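Qui sommes-nous ?

Bonjour et bienvenue chez Ovorari ! Moi c'est Silvana Batista, et si vous nous avez déjà écrit pour une panne de micro-casque ou une carte à ressouder, il y a de bonnes chances que ce soit moi qui vous aie répondu (parfois un peu tard le soir, pardon).

L'atelier a ouvert en février 2018, dans l'ancienne mercerie de Nilolside. Au début on était deux, Fabrice Tanguy et moi, avec un fer à souder chacun et une bouilloire qui faisait sauter les plombs. Fabrice venait de chez Sandel, où il avait passé des années à câbler des pupitres, et moi je sortais d'une formation en électronique que j'avais adoré suivre. Depuis, Kelly Portela nous a rejoints pour les commandes et Talha Malik pour tout ce qui demande de bons yeux !

Nos tables

On nous en parle souvent, alors autant le dire tout de suite : chez nous, on travaille sur du carton. Du bon carton beige, posé bien à plat sur toute la table. Une petite carte verte s'y repère d'un coup d'œil, et le jour où il est trop marqué, on le plie et on en remet un autre. J'ai bien essayé les beaux tapis bleus, Fabrice les a rangés au bout d'une semaine.
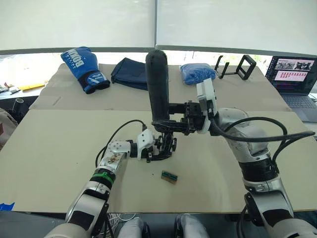

Ce qu'on répare

Des petites choses, surtout : cartes électroniques, connecteurs fatigués, radios de cuisine, claviers, et tout ce que vous retrouvez au fond d'un tiroir en vous disant que ça pourrait encore servir. L'an dernier, 198 appareils sont repartis de chez nous, et Kelly voudrait qu'on arrive à 200 (elle a collé le chiffre sur la porte du frigo).

Nous trouver

Nous sommes au 110, rue Vasconcelos, la porte à côté du cordonnier. Passez sans rendez-vous, ou écrivez-nous avant si l'objet est lourd. En septembre, on ferme deux semaines et on revient avec les étagères rangées, enfin, on essaie !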